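Skip to content Home Projects Datasets Notes About

Search this site... Go

# clunari-counter

Hi! This is the data card for clunari-counter, a small set of kitchen counter demos I recorded by remote control in simulation. I drive both hands myself with a pair of tracked gloves and the Shemweta teleop client, and every episode is one take from start to finish, fumbles included.

## What's in it

There are 100 episodes across 3 tasks:

- `can_to_drawer`: pick up the soda can and put it in the blue drawer unit
- `veg_sort`: move the food items to one side of the counter
- `two_hand_pass`: hand an item from left to right

Item positions get shuffled at every reset, so the can might be standing up in one episode and lying on its side in the next. Lying down is harder than I expected — my early grasps were pretty clumsy, and I left them in (you can filter on `quality` if you want only the clean ones). 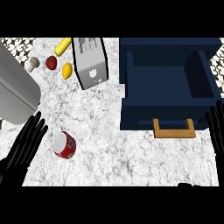

I keep both hands open at the sides before I start moving, and I'd suggest you do the same if you record your own. Resting poses drift a lot otherwise, and my first policy learned to wander around before doing anything useful.

## Format

Each episode is one folder with video, joint positions for both arms and a short text instruction. Video is saved at 20 frames per second. Episodes run up to 22 seconds. The loader is in `tools/read_episode.py` and it's very plain, so please hack on it!

## Known problems

- Finger contact is a bit sticky. Small things like the mushroom sometimes cling to a fingertip.
- Glove calibration slipped partway through `two_hand_pass`. I fixed it in the May update, but the older episodes are still in there.

Related

- nuvuris-gloves: calibration scripts
- skovthorpe-scenes: counter and tile assets
- Shemweta client setup notes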